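Washer under a spiral staircase — what to do with the space around it?
Home Help > Laundry and Utility > Small spaces

Posted by Afroza Abeysekara
Viewed 333 times

We moved into a place in Dreddale in June and the only spot with a water connection for the washing machine is beside the spiral staircase. The previous tenants had theirs there too. It is a front loader, dark gray, flat top, and it works fine. The problem is everything around it.

The stairs are wood with a white stringer and they curve over the space, so the height changes a lot from one side to the other. On the low side we have pushed another appliance in underneath the treads. On the high side there is plain white wall and then the ceiling with the beams. I would like to put shelves on that wall but I am not sure how close I can get to the stairs before people start hitting their shoulders on the way down.

The other thing is that the top of the washer has become the place where everything gets put down. My husband comes in and leaves his lunch container on it. Bottles end up there. Boxes I mean to break down end up there.

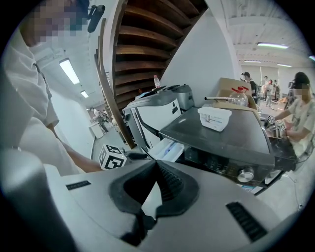
I clear it off at night and by the next evening it is full again. When the machine spins, anything light moves toward the front, and last week a jar went over the edge and broke on the floor. So I need either a way to keep things off it or a way to make it safe to keep things on it.

What I have thought of so far:

A wood board cut to fit over the top, with a lip on three sides.
A narrow shelf on the wall behind, so there is somewhere else to put things.
A curtain across the whole area, which my husband does not like.

We rent, so I can drill a few holes but I can't build anything permanent. Budget is 200 for everything. Has anyone done something like this under a spiral stair? Also, is it bad for the washer to have weight on it all the time?

3 replies

Joris Van Dijk

I had a washer under a spiral stair for six years in my last apartment, so I can answer most of this.

Weight on top: check the manual for your model, some give a limit and some say not to put anything there. In general a few light things are not going to hurt it. Heavy things are a bad idea, and so is anything with liquid in it, full or half full. The controls are right at the front edge and a spill will run straight down into them. Bottles should stand somewhere else, and never on their side.

The board with a lip works. I made one from a piece of pine shelf with a strip of molding glued and nailed along the back and both sides. Leave the front open so you can wipe it off — mine had a lip in front at first and it just collected lint and detergent. Put a rubber mat under the board, the kind sold for lining drawers. Without it the board will walk during the spin just like your jar did. Make sure the board stops short of the controls and doesn't block the detergent drawer.

Before you do any of this, put a level on the machine. If things are sliding forward, it may be leaning forward. Turn the front feet out a little, tighten the lock nuts, and run an empty spin to see if it is better. Mine was off by a small amount and it made a big difference.

For the shelf, don't measure from the floor. Have the tallest person in the house walk down the stairs carrying a full laundry basket, and put a piece of painter's tape on the wall wherever the basket comes closest. Do it two or three times. Then keep the shelf on the far side of the tape. I ended up with a shelf 76 cm long, shorter than I wanted, but I never hit it. I bought the brackets at Van den Broek and they were strong enough for detergent and a box of clothespins.

One more thing, leave room behind the machine for the hoses, and make sure you can still reach the shutoff valve.

Gusley

just get a basket. put it on the bottom step and everything that lands on the washer goes in the basket. whoever owns it takes it upstairs. cost me nothing, had one already

Afroza Abeysekara

Thank you both. I checked with a level and it does lean forward, so I will fix that first. I like the tape idea and we will try it tonight when my husband is home, he is the tall one.

Gusley, I don't want to put a basket on the stairs because someone will trip on it, but I could hang one from a hook on the wall.

Joris, did you seal the pine or leave it bare?

Joris Van Dijk

Two coats of Closura on the top and the edges, one on the bottom. Let it dry overnight before you set it on the mat or it will stick. Mine did, and I had to peel the mat off in pieces.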